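Projects > Traltero > Sports and Hobby Packaging > README

# Traltero label transcriptions: sports and hobby packaging

12 October 2011

Typed-out text from the labels of household packaging, kept with notes on where each piece of text sits on the package. This part of Traltero covers sports and hobby goods. Food, cleaning products and hardware are in their own folders and have their own READMEs.

## Contents

- `labels.csv`: one row per package, 181 rows
- `blocks.csv`: one row per block of text, linked to `labels.csv` by `package_id`
- `vocab.txt`: allowed values for shape, block type and direction
- `notes/`: free-text remarks from the transcribers, one file per package, not every package has one

Of the 181 packages, 79 are cylinders (cans, tubes, jars with wraparound labels). The rest are boxes, pouches and blister cards.

## Fields in blocks.csv

`package_id`: same number as in `labels.csv`.

`block_no`: order in which the transcriber took the blocks. It has no other meaning. Do not sort by it and expect the order a shopper would read in.

`type`: brand, heading, address, web, fine print, barcode, product code, icons, other. There are 11 values in `vocab.txt` if you count the two we stopped using, `slogan` and `price`. Old rows with those values have not been changed.

`direction`: along, around or unknown. See the next section.

`text`: what was read, in the case it was printed in.

`complete`: yes, no or unsure.

`lang`: two-letter code. Use `mul` for a block that mixes languages and `und` if you can't tell.

## Cylinders

Boxes are easy because each panel has edges. A can has one label with no obvious beginning, and the text on it often runs in more than one direction. Johannes Modise wrote the first version of these rules in April and Honeylyn Tagle revised them after the first batch was checked.

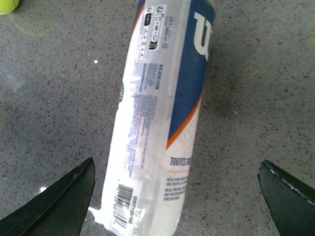 Direction is recorded against the body of the package and never against the floor or table it was lying on. Text whose lines run the length of the can is `along`, and text that goes around it is `around`. Settle this before typing anything, and put `unknown` if you aren't sure. The web address gets a row to itself even when it is printed right next to other small text, so on a tennis ball can like this one WILSON.COM is entered as `web` and the short blue lines alongside it go in separately as `address`. A heading that disappears around the curve is typed as far as it can be read, followed by three periods: `TOUTES SU...`, with `complete` set to no and `lang` set to `fr`. Product codes work the same way (`WRT12...`). Do not finish a code from a store listing or from another can in the set.

Fine print that can't be read gets a row with `text` left blank, `type` set to fine print and `complete` set to no. Please don't skip it. Some people use this folder only to see how much of a label is given over to small type, and a missing row throws that off.

Recycling and certification symbols are entered as one `icons` row per group. We tried one row per symbol and dropped it, as no 2 transcribers split the groups the same way.

Colors are not recorded in `blocks.csv`. There is a `main_colors` column in `labels.csv`, filled in loosely, and it should not be relied on.

## Checking

Each package was typed by one person and read over by another. Most of the typing is by Crisanto Mangubat and Jerome Calimlim. Where they disagreed, the reading in the file is the second reader's and the first is kept in `notes/`.

## Known problems

- Barcode numerals were left out of the early rows. Some have been filled in since.
- Accents are missing from part of the French and Spanish text. A heading in all capitals may have been printed without them, so don't add any.
- The folder leans toward racket sports and fishing tackle.

## Use

Free for teaching and research. Brand names and label text belong to their owners. Send corrections to Renato Panganiban through the Junutden page with the `package_id` and `block_no` in the subject line.

3 comments | 2 shares

This site uses cookies to remember your settings. Accept | Read more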